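4.3 Setting up the first customer message

Before you start, please check that your store list is already imported (see section 3) and that your Yoo account has the role Sender or higher. With the role Viewer you can open the message editor, but the Save button stays gray.

1. In the left menu, open Messages, then New.
2. Choose the store or the store group. For the test we recommend one store only, for instance Grunumville.
3. Write the text of the message. You have up to 178 characters, spaces included. The store name is added by the system and does not count.
4. In the field Audience, select Opted-in customers. Customers who bought nothing in the last 90 days are left out by default. To include them, remove the check mark at Active only.
5. Set the sending time. It is always the local time of the store, not the time of your computer.
6. Click Save, then Send test. The test message goes to the phone number in your profile.

Note: The coupon code must be written in capital letters. The cash register software reads "Spring19" and "SPRING19" as two different codes.

Caution: After you click Release, the message cannot be called back. Stop sending works only for the part of the list which is still waiting.
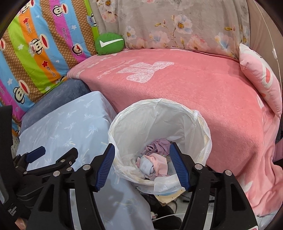 What happens if a customer is registered in two stores?
The customer receives the message one time, from the store where the last purchase was made. The second entry stays in the list and is marked Duplicate.

4.4 Quiet hours

Quiet hours are set for each country under Settings, Sending. The standard value is from 19:00 to 8:00. Messages which fall into this time are moved to the next morning – they are not deleted.

1. Open Settings, Sending, Quiet hours.
2. Select the country and enter the start and the end.
3. Click Apply to all stores, or select single stores by hand.

Note: If you use the Vindudero connector, quiet hours must be entered there too. Erarwood does not transfer this setting.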